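Search this site Search
Home Syllabus Handouts Lab Hours Past Projects Contact

Course handout for the folding unit
Two Arms, One Shirt: Notes for Weeks 5 and 6

Welcome back, everyone. I hope you had some rest after the block-stacking demos, which went better than I had any right to expect, and I hope the teams who stayed late to finish have forgiven me by now. We are moving on to cloth, and I have been looking forward to this part of the course since the start of term.

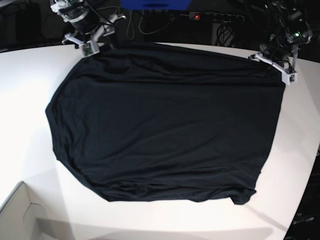 Most of what you have done so far has been with things that keep their shape. A block is the same block wherever you put it down, and if you know where one corner is, you can work out where all the others are. Cloth gives you no such help. You can know exactly where both of your grippers are and still have a very poor idea of what the bottom hem is doing. That is the main thing I would like you to carry around in your heads for the next two weeks, and I will probably say it so often that you get tired of hearing it.

Please read these notes before you come to lab. They are longer than usual (I know, I know), but the lab itself goes quickly and I would much prefer that you spend your table time moving the arms than looking for the part of the handout that tells you how.

1. What we are trying to do

By the end of the unit, your team should be able to take a shirt that is lying on the table, get it reasonably flat, and fold it in half from top to bottom, using both arms. Teams that get that far can try a second fold, from side to side. A fold in half sounds small, and when you do it at home on your bed it takes a couple of seconds. You will be surprised how many little decisions are hiding in there.

For grading purposes I am splitting the job into stages, and you get credit for each stage separately:

Find two corners along one edge of the garment.
Grip both of them.
Pull the edge straight between the grippers.
Lift, carry the edge over, and lay it down.
Let go and back away without dragging the cloth.

You will notice that the last stage is on the list by itself. In past years more folds have been spoiled by the letting go than by anything else. A gripper that opens only part of the way will hang on to a bit of thin knit, and then the arm goes home and takes your beautiful fold along with it.

2. Words we will be using

"Left" and "right" always mean the robot's left and right. The arms reach in from the far side of the table, so if you are standing at the near edge looking across at them, the robot's right arm is on your left. Everybody mixes this up at first, me included, and I have been doing it for years. Say "robot left" and "robot right" out loud to your teammates until it becomes a habit.

The "top edge" is the edge nearest the arms. The "bottom edge" is the edge nearest you. We are not going to worry about which part of the shirt is the neck and which is the hem when we talk about positions on the table - the shirt may be turned any way at all when you begin, and your words need to work anyway.

"Tension" is how hard the two grippers are pulling away from each other through the cloth. We do not measure it directly. You will judge it by eye, by how straight the line is between the two grippers.

A "bite" is how much cloth is inside the fingers. A small bite is easy to lose. A big bite is secure, but it bunches the fabric and makes the corner of your fold lumpy.

3. Getting the edge straight

I am giving this stage its own section, since it is where teams learn the most. Suppose you have a corner in each gripper. Move the two grippers slowly apart, the same distance on each side, and watch the line between them. At first it sags and wanders. Then it begins to straighten, and you will be tempted to keep going until it is perfect. Please stop a little before that. A slight curve is perfectly fine. A knit will stretch a good deal before it slips, and when it does slip it tends to go all at once, usually out of the gripper with the smaller bite.

Now look at the bottom edge. Nothing is holding it, so it does as it pleases, and a straight top edge tells you very little about it. You will commonly see soft ripples running across the lower part of the shirt, side to side, and very often a corner that has crumpled into a little lobe of its own. If you fold over a lobe like that, it will still be there inside the fold, and you will see it as a lump.

There are a couple of ways to deal with it. One is to keep hold of the top edge, lift it a few inches, and draw the whole shirt gently toward the arms, letting the table smooth the lower part as it trails behind. The other is to let go of one top corner, reach down, and tidy up the bad corner directly. The first way is faster and works on mild ripples. The second is slower, and you have to find your top corner again afterward, but it is what you want when a corner has properly doubled under. Try them both and write down which one you picked and why. I am honestly curious, and the two sections rarely agree.

4. A few words about the shirts

Each team gets one large black top in a thin knit, and the teams share a small stack of spares. People ask me every year whether they could please have a bright one. Black on a white table is wonderful for finding the outline of the garment, and your outline code from Handout 3 should work on it almost unchanged. Where it is hard is inside the outline. Creases on black fabric show up only as faint gray highlights, and if your brightness setting is too low they vanish, and your program will happily tell you that a rumpled shirt is flat. Spend a few minutes on the settings before you blame your code.

Keep in mind too that shadows on the table are gray. A soft shadow near the bottom edge can get itself counted as cloth if your cutoff is generous. The light is not even across the table either, so a cutoff that behaves on the bright side may not behave on the duller side. Check both.

The spare garments live in the bin marked Hollwood, which is left over from a costume shop that was kind enough to give us its unsold tops. Please put them back loosely rather than folded. I realize that is a strange thing to ask in a folding unit, but a shirt that has been stored folded has creases already in it, and the next team's results will be full of them.

5. Running a session

Lab is in Room 1103, and it opens at 6 in the evening. Work in your usual teams. One person drives, one person watches the cloth, and one person keeps the log. Trade places often, even if somebody on your team is a lovely driver, because everyone will be asked about all of the jobs in the check-in.

Before you start:

Clear the middle of the table. Boxes can stay at the corners if the arms will not pass over them.
Look at the arm cables and make sure each arm can reach both sides without a cable catching.
Check that the power strip is switched on and that you can reach its switch.
Open Vorero, load the two-arm profile, and run the slow warm-up once all the way through.
Agree on who is going to say "stop."

The slow warm-up takes a while and I know it is dull. Do it anyway, every time. While it is running, you can get your log sheet started.

During the session, hands stay off the table while the arms are powered. If the shirt needs to be reset by hand, the driver pauses in Vorero and says "paused," and only then does somebody reach in. Loose sleeves and long hair get tied back. If a gripper has hold of the cloth and will not let go, do not tug on the shirt. Pause, open the fingers from the control screen, and wait for them to finish moving.

6. Recording your attempts

Every attempt goes in the log, including the ones that fall apart in the first few seconds - those especially, please. An attempt begins when the first gripper moves toward the cloth and ends when both arms are back home. For each one, write down how the shirt was lying at the start, which stage you reached, and one plain sentence on what went wrong, if something did. "It slipped" is not quite enough for me. Which gripper? Was it during the pull or during the lift? How big was the bite?

Upload your recordings to the Nandent folder for your team before you leave. Across both sections I would like us to reach 100 logged attempts by the end of the unit, and that is only possible if people do not quietly throw away the bad ones. You will all be using the shared set in the learning unit later on, and examples of slipping and bunching will be worth a great deal to you then.

7. Things to think about before the check-in

You do not have to hand these in, but I will be wandering from table to table asking about them, so have something to say.

If you pull the top edge twice as hard, what happens to the bottom edge? Does it help at all?

How would your plan change for a stiff cotton shirt? How about a towel?

Your program can see the outline of the garment. Can you think of two shirts lying in quite different ways that would have the same outline?

Could you do the whole fold with one arm? Several of you asked me this after the last lecture, and I gave a rather poor answer because we were out of time. Please try sketching it. You are allowed to use the table, and gravity, and as many moves as you like.

8. Reading and what comes next

The reading is chapter 6 of the course packet, the part on soft objects. You may skim the math on the first pass, but do look at the drawings carefully. Teams doing the Kirui option for their final project should also read the section on regrasping, as you will need it sooner than everyone else.

Project proposals are due in April, one page per team, and a rough sketch of your table layout counts as part of the page. If you already have an idea and are not sure whether it is too big, come and talk to me in lab hours. It usually is too big, and we can nearly always find a good smaller one inside it. Bring your log sheets when you come, even the messy ones.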